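Robichaud Shop / Tops / Mock-neck
Mock-neck sweatshirt, long sleeve, black
Item no. 1698
Listed by Valdemar Hedegaard

Black body, white lettering on the collar band, orange at the sleeve end. Pre-owned, one piece in stock.

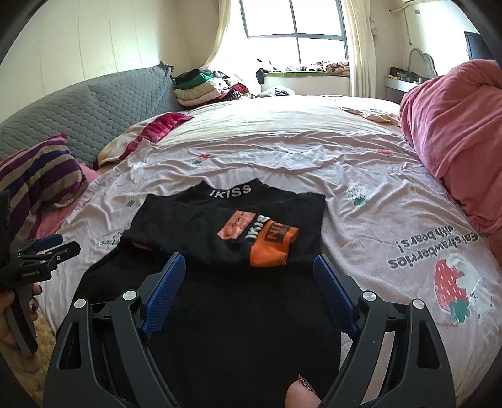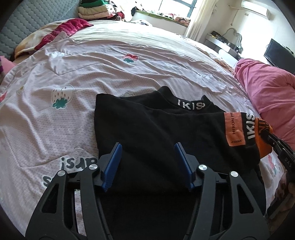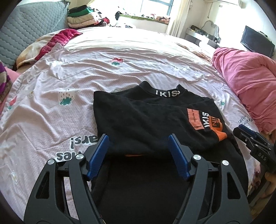
Fabric: midweight cotton fleece, brushed inside. Weight 294 g per square meter.
Collar: stand-up, lettered. Holds its shape when the garment is folded.
Cuffs: orange knit, ribbed.
Fit: regular through the body, slightly long in the sleeve. Measure a sweatshirt you already own and compare before ordering.

Care
Machine wash cold, inside out, with dark colors. Do not bleach. Do not iron over printed areas - heat softens the ink and it will stick to the plate. Dry flat. Tumble drying shortens the ribbing.

Storage
Fold, do not hang. Lay the sleeves across the chest, then bring up the hem. Keep the collar outside the fold.

Shipping
Leaves the Mevside warehouse within six working days. Packed flat in a Porer mailer. Returns are accepted unwashed. For measurements, write to Ragnvald Sæther and quote the item number.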